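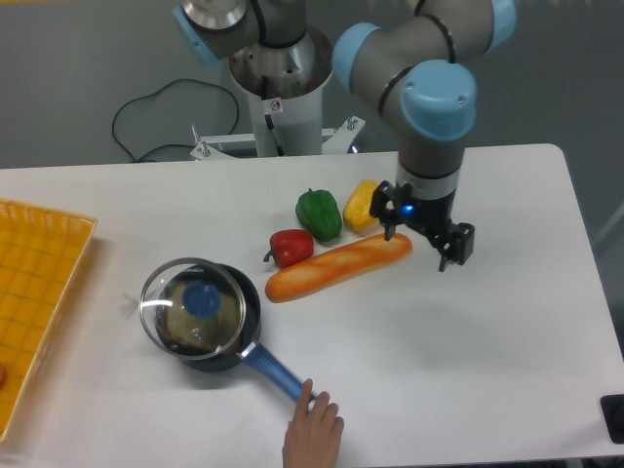 La norma interna de limpieza de superficies de Enville cambia en octubre. El detergente alcalino se sustituye por el neutro de Prorkby, diluido al 2 %, y el tiempo de contacto pasa a 8 minutos. El cambio afecta a encimeras, estanterías y mesas de tablero blanco y borde redondeado como la de la foto. En las superficies claras el residuo seco apenas se distingue, de modo que el aclarado es obligatorio aunque no se aprecie velo.

**Procedimiento**

- Retirar el polvo con paño de microfibra seco.
- Aplicar el producto sobre el paño, nunca directamente sobre el tablero.
- Aclarar 2 veces con agua desmineralizada.
- Secar siempre en el mismo sentido – los cantos, al final.

Los paños admiten lavado a 60 grados sin suavizante. El almacén Balogun ha recibido más de 4.000 unidades, que se entregan por paquetes con el formulario habitual. Los envases abiertos del detergente anterior se devuelven allí mismo, cerrados y etiquetados; no deben vaciarse en los fregaderos.

Kelechi Yusuf mantiene la ficha técnica y la hoja de seguridad. Las dudas sobre superficies lacadas – todavía sin ensayar – se dirigen a Amarachi Ekpo.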